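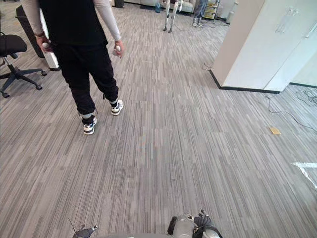
3.2 Room and furnishings

The Gurholm site is an open office floor with gray striped carpet. Furniture that belongs to the office stayed where it was, including the large white double-door cabinet, the white sofa and the wire shelving cart. We did not clear these away between sessions. The bathroom area has its own floor covering, a wood-look plank pattern in gray and brown, and the change of floor was used as the boundary of the area when we coded the recordings.

The vanity is set into a corner against a pale wall. Its top is marble, light gray-beige with white and darker veins, and the cabinet below has a dark front and does not touch the floor. The sink is a white undermount basin, rectangular, with sides that slope gently toward a round chrome drain. A black single-handle faucet stands on the back edge. Because the basin takes up so much of the top, the usable surface comes down to the strips around it, and most of what we report in Section 4 concerns the strip at the left end.

3.3 Items on the counter

Participants in the earlier Vrabec survey named the cup for toothpaste and brushes as the item they moved most often when wiping a counter. We therefore kept the cup as the main item and held the rest to a minimum. The cup is white and cylindrical, with a small loop handle. It holds a white and blue toothpaste tube, which leans against the rim with its crimped end up (Figure 2). A small black vase of white artificial flowers is placed to the left of the faucet. The vase was included as an item with no daily use, something a person has to work around.

Figure 2. The vanity top, with the cup and toothpaste tube on the left end and the vase beside the faucet.

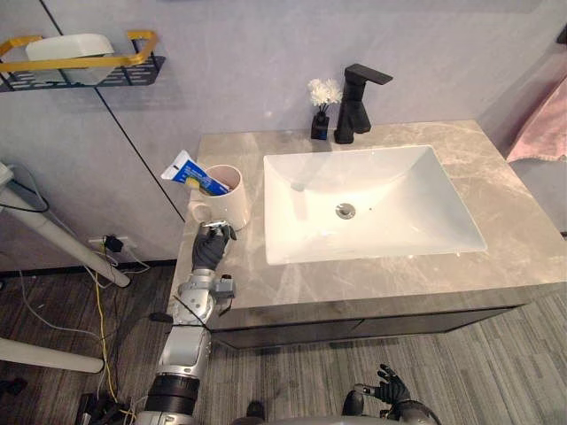
Start positions were set by eye against a printed sheet and were not measured again during a session. Small shifts of the cup between sessions were accepted – a counter at home is never laid out twice in quite the same way. The handle was not always turned in the same direction, and we recorded its direction as a separate variable.

Two layouts were used. In the first, the cup stood at the left end of the counter. In the second, it was moved behind the basin, next to the faucet, which left less room for a hand between the cup and the vase. Each layout was used in 24 sessions. A session ended when all items were back in their start positions or after 90 seconds, whichever came first. Across both layouts this gave nearly 700 separate item moves, which were labeled with the Orex scheme. Moves in which an item was lifted and set down in the same spot were kept in the count but left out of the distance figures.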